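Pultenwood and District Basketball Association
Minutes of the general meeting, 28 March 2023
Held in the upstairs room at the Pultenwood stadium

Chair: Pei-shan Kwan
Minutes: Américo Frade
Apologies: as per the sign-in book

Opening
Pei-shan opened the meeting at 7.05 pm and thanked everyone for coming out so soon after a huge finals weekend. The under 16 girls' final went to double overtime and the room gave both teams a well-earned round of applause. Pei-shan said it was the best junior game she had seen in this building, and plenty of people agreed with her!

Previous minutes
Accepted, with one correction. The rebound machine was lent to Braltport, it was not given to them. Américo will fix the copy on the website.

Season wrap
We finished the summer season with 879 registered players across juniors and seniors, which is our best summer yet. The biggest jump was in the under 10s, where we had to add a fourth court time halfway through. Parents have been terrific about the early starts.

The final crowd count over the finals weekend was over 3,000 through the doors. The canteen sold out of pies before the senior men even tipped off, so the order will go up next time. Well done to the scorers, who kept both benches happy all weekend (no easy job with the old clock on court two).

Winter fixtures
There was a long and lively talk on this one. Braltport have asked to enter three teams in our winter competition while their floor is being relaid. Américo had drawn up two versions of the fixture and handed them round.

Version one keeps the grades as they are and gives each grade a bye. Version two splits the under 14 boys into two pools and plays crossovers in the last four rounds. Most coaches liked version two as the kids get more close games. The under 14 coaches did raise the travel, with some families facing an hour each way if the later games are moved to Braltport. It was agreed that all crossover games will be played at Pultenwood.

Moved that version two be adopted. Carried, with one against.

Américo will send the full fixture to team managers once Braltport confirm their uniform colours. If they clash with our Bajwa Shield sides, the visiting team changes.

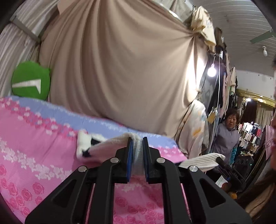 Soft white fabric between blue finger pads, with a pink floral sheet underneath.

Bajwa Shield
The Shield will be played in July again, over the first weekend of the school break. Entries are already coming in and we have our first ever team from across the river, which is fantastic news. The draw will use the same ladder points as last year. There was a question about whether percentage or head-to-head should split teams on equal points. After some back and forth it stays as head-to-head, then percentage if three teams are tied.

The meeting also talked about the trophy, which has run out of room for names. Pei-shan will get a price on a new base. It was suggested from the floor that we keep the old base in the cabinet near the front door, and everyone thought this was a lovely idea.

Scoring program
We have been trialling Vistovum on court one for the past few rounds. Feedback from the scorers has been very good so far. Team fouls are much easier to follow, and the box score is ready to print at the final siren. The one grumble is that players who fill in from another grade have to be typed in by hand, and this slows things down right before tip-off.

Agreed to use Vistovum on all courts for winter. Paper sheets will stay at every bench as a backup. Américo will run two short training nights and would love to see some of our older juniors have a go at scoring.

Referees
We are still short on referees for the late games. Six juniors have put their names down for the beginner course, and the association will pay for their whistles and shirts. Coaches were reminded to speak to their sidelines about how new referees are treated.

Other business
The hoop on the far end of court three is sitting low again. Pei-shan to ring the stadium.
Lost property is overflowing. Anything left at the end of next month goes to the op shop.
Braltport are to be asked for the rebound machine back before winter training starts.
A preseason shooting night was floated, with a free throw contest for all ages. Lots of hands went up to help, so dates will come to the next meeting.

Meeting closed at 8.50 pm.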